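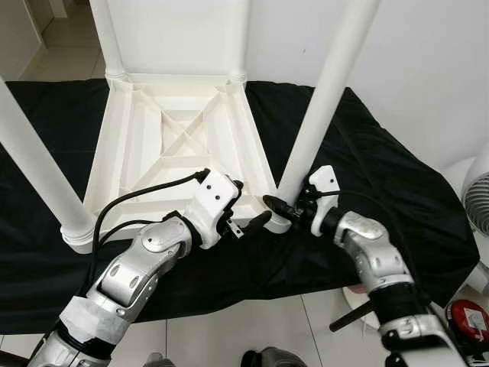
Llevo once años en Vernix y casi todo ese tiempo lo he pasado montando taburetes y mesitas de plástico. Encajar patas, repasar los collares, dar la vuelta a la pieza, apilar. En octubre empezaron a hacerlo también los brazos, y como varios me habéis preguntado por correo qué tal, lo dejo escrito y así no lo repito.

En mi turno éramos doce en montaje y seguimos siendo doce. Lo que ha cambiado es el reparto. Dos personas pasan la mañana con los brazos, guiándolos y corrigiendo agarres, y las demás montan a mano como antes. Nos vamos turnando cada semana. El curso lo dio la gente de Kaushik, 33 horas repartidas en tres semanas, dentro de la jornada, cosa que hubo que pelear.

La pieza se trabaja boca abajo, con las patas hacia arriba. A mano se sujeta una pata con el antebrazo sin pensarlo. Para los brazos hay que decidir de qué punto coge cada pinza, y la base de la pata es el sitio más seguro, aunque las nervaduras del asiento quedan muy cerca y es fácil rozarlas. El primer mes apuntamos 384 agarres fallidos en la hoja. No sé si es mucho, no tengo con qué compararlo.

Lo mejor, para mí, son las muñecas. Tenía las dos fastidiadas y en la semana de brazos descanso. Lo peor es el ritmo: se espera mucho, de pie, mirando. A las once de la mañana estoy más cansada de la cabeza que cuando montaba a mano. También se habla menos, porque el que guía no puede distraerse.
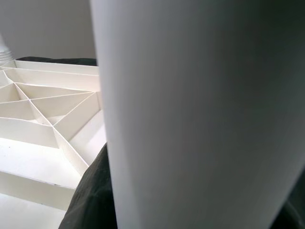 Pues en Cloltwood empezamos igual, turnándonos, y al año ya estaban siempre los mismos dos con las máquinas y el resto había perdido la práctica, comentó Skudden en la entrada anterior, y añadía que pidiéramos la rotación por escrito. Lo hablamos en el descanso y la hemos pedido. De momento nos han dicho que sí de palabra.

Del sueldo no hay novedades. El plus por guiar los brazos está sin cerrar y la empresa lo llama formación, con lo que por ahora cobramos lo mismo haciendo otra cosa. Tampoco está claro quién firma la pieza si sale mal, si la persona que guía o la que repasa al final. Hasta ahora firmo yo lo mío y apunto al lado si ha pasado por los brazos.

La semana que viene me toca otra vez montaje a mano.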